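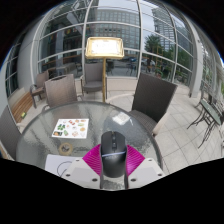 Tronville Neighbors Help Desk: Home Office & Outdoor Living Team

Working outside on a glass table, is it worth the bother?
Posted by patchybarn

I moved into a rental in Tronville in February and it came with a round glass patio table. Now that the weather is decent I'd like to do my afternoon work out there. My brother-in-law swears by it, but he also swears by magnets for his knee. The shop on Cuevas Street wants 50 dollars for a "Fenance outdoor work kit", a folding screen hood and a clip-on sun shade. Does any of this do anything? I mostly answer email and fill in spreadsheets. My laptop screen is listed at 400 nits, whatever that gets me.
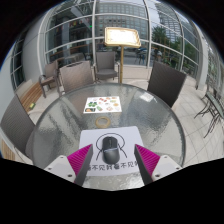 Also, the glare off the tabletop bothers me more than the sun does. Would a tablecloth fix that or just blow away?

lowtide_marge
Don't buy the kit. I bought a hood from a different place and it made a nice dark cave for my screen as long as I kept my head perfectly still. Went to a yard sale after 2 uses. 400 nits is fine in the shade and hopeless in direct sun, and I don't believe any seller who tells you otherwise. Move the table to the north side of the house if you can. As for the cloth, get a heavy one and those clamps people use for picnics. Plain gray or tan. White will throw light right back at you.

One more thing, a laptop left on hot glass will get its fan going. Mine shut itself off once in the middle of a form.

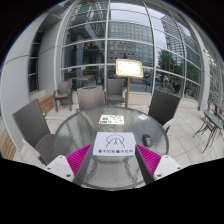

I keep mine up on a cooling rack from the kitchen now and it hasn't quit since, though maybe we've just had cooler days.

grout_and_about
Just get an umbrella

fernhill2
Somewhat disagree with the umbrella answer. A cheap one moves with the sun for almost an hour and then you're dragging the base across the patio. I'd want to know which way your patio faces before spending anything. Grarkholm Hardware lets you return umbrellas if the tags are on, or they did last summer, so ask first. Try a Friday afternoon out there with an old bedsheet over the glass and see if you even like it. I lasted two weeks before the leaf blowers sent me back in.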